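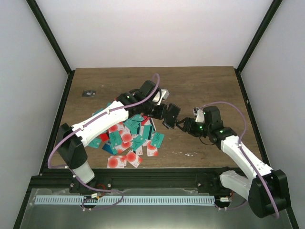
I drove out to Warari in August to talk to the lead tester at Grosura, a small outfit that spends its days finding out which grippers are worth the money and which ones just look good in a catalogue. She asked me to leave her name out of it ("my mum will only ring up and ask what a gripper is") and then talked for two hours straight, which suited me fine.

I started with the obvious one. Why cards?

"They're horrible," she said, quite cheerfully. "A block is easy. Any gripper can pick up a block. A card is flat and thin and it's sitting on another card, so you've got next to nothing to grab. If a finger's a tiny bit off, you find out straight away."

The setup has two arms working over the one pile, and she reckons that's where it gets interesting. One arm can get an edge up and the other can come in and take the card off it. "People ask if you need both. For some cards, no. For the ones lying dead flat in the middle, I wouldn't want to try it with one."

When I visited they were partway through comparing two sets of fingers, the Cavik and the Jiang. I'd assumed the newer and dearer Jiang would be miles ahead. Nope! Over 2,809 tries with each, the Cavik came away with a single card 2,324 times and the Jiang managed 1,646.

"I had to go and check the sheet," she said. "The Jiang is lovely on anything with a bit of body to it. It's got a soft tip, and on cards the soft tip drags. You go in for one and you come up with three." A triple counts as a miss in her book, and I got the feeling there'd been a few arguments in the office over that rule.

She's not ready to write the Jiang off, mind you. Swapping the Cavik tips is a fiddly job with a tiny hex key, and she's already lost one behind the bench. They also wear. She changes them after roughly 148 hours and grumbles about it each time.

I asked what she'd fix first if someone handed her a blank cheque, expecting her to say better fingers. She said cables. "You've got a cable running the whole length of each arm, and it has to have enough slack to let the wrist turn without flopping into the work. I've spent more afternoons on cable loops than on anything clever."

And the controller? She pulled a face. The old one was slower but she knew its moods. The new one is smoother when the two wrists come in close, and she trusts it there, though she still keeps a hand near the stop button.

Next on the list is the same test with the cards spread out in a single layer. She's tipping the Jiang to catch up on that one.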